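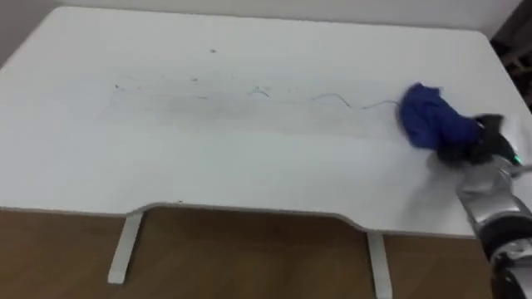
White tabletop with a wavy black line and a blue cloth.

Zirmont Open Texts > Collecting and Hobby Studies > Part 2 > Chapter 3

Print this chapter | E-mail this chapter

CHAPTER 3
Small-Run Toys: How Independent Makers Release and Sell Figures

What you should get out of this chapter

Why small toy makers sell in drops. What a parts system is and why buyers stick with one. How a colorway gets picked. What "sold out" means to the maker, the buyer, and the reseller. Terms in capitals are in the glossary at the back of Part 2.

3.1 Starting with a drop

A maker posts a picture on a Tuesday-type slow evening, no price, one blurry arm. Comments pile up. A price goes up the next day. The store page opens at a set hour and by the time most people have typed in a card number the good colors are gone. That's a DROP. If you've bought anything from a small toy company you have been through one, and probably lost.

Chapter 2 was the big companies. Retail calendars, shelf space, cases packed so many to a carton. Set most of that aside for now. A small maker may have no shelf at all. The store is a web page that's closed most of the month. The warehouse is a spare room, or a rented unit, or the hallway. Stock comes in, gets bagged, goes out.

The case we'll keep coming back to is Zedura, a line of jointed plastic figures put out by a small outfit called Hurer. Two people. Figures are palm sized, pull apart at every joint, and any arm fits any shoulder. Hurer has never run a TV ad, never had a peg in a big store. It has run drops. Some went well and some did not, and the ones that did not are more use to us here.

3.2 Why not just keep it in stock?

Students always ask. Short version: money up front.

A steel mold costs a lot before a single figure comes out of it. The factory wants a minimum order on each color of plastic. The maker pays, waits, pays freight, waits again. If everything sits in the store for a year the cash sits with it, and there's no next figure. A drop turns plastic back into cash quickly, sometimes in one night, and that cash buys the next color run.

There's a cost to it. Buyers who miss out get annoyed. Buyers who miss out over and over quit. Hurer's second drop sold through so fast that the message board filled up with complaints, and the third one was noticeably slower. Same figure, good color, fewer people bothering to show up. We look at the order data in 3.6.

Some makers go with PREORDERS instead. Everyone who wants one gets one, the factory order matches the demand, and then everyone waits months and writes e-mails asking where it is. Different headache. Worked comparison in 3.5.

3.3 One mold, many figures

New tooling is the expensive part. New plastic is cheap by comparison. So the same mold gets run in clear green, then in glow, then in a flat gray with painted eyes, and each is sold as its own character with its own name and a paragraph of backstory. This is a COLORWAY. Collectors know perfectly well it's the same mold. They buy it anyway, and because the joints are shared they swap the gray arms onto the green body and post the result.

Look at what that does for sales. A buyer with one Zedura has a figure. A buyer with a few has a box of parts and a reason to want the next color. The Farooqui head set, which Hurer sold as heads only, no bodies, would make no sense in a regular toy aisle. It did fine as a drop, since everybody buying allready had bodies at home.

Tribute colors come up a lot too: a paint scheme that nods at some older toy without using its name or logo. Buyers of a certain age spot it right away. The legal side is in Chapter 5, don't skip it.

3.4 Reading the hints

Small makers tease. A cropped photo, a color swatch, a countdown with no explanation. Part of this is fun and part of it is free market testing. If the swatch gets no reaction the run can still be cut back. If it blows up, well, too late to order more most times, the plastic is on the boat.

Keep a log while you work through this chapter. Pick any small toy maker who is active right now. Write down each hint, when it was posted, what people guessed, what came out. Bring the log to 3.7, you will need it for the pricing excercise.

Before you read on

Find a toy you own or can borrow that comes in more than one color. Check the feet or back for a mold mark. Compare two if you can. Same mark, same mold? Note what was changed and what it would of cost to change it: plastic, paint, packaging.

Chapter text revised Jun 10, 2022

Contact Zirmont Open Texts | Copyright Zirmont | Back to top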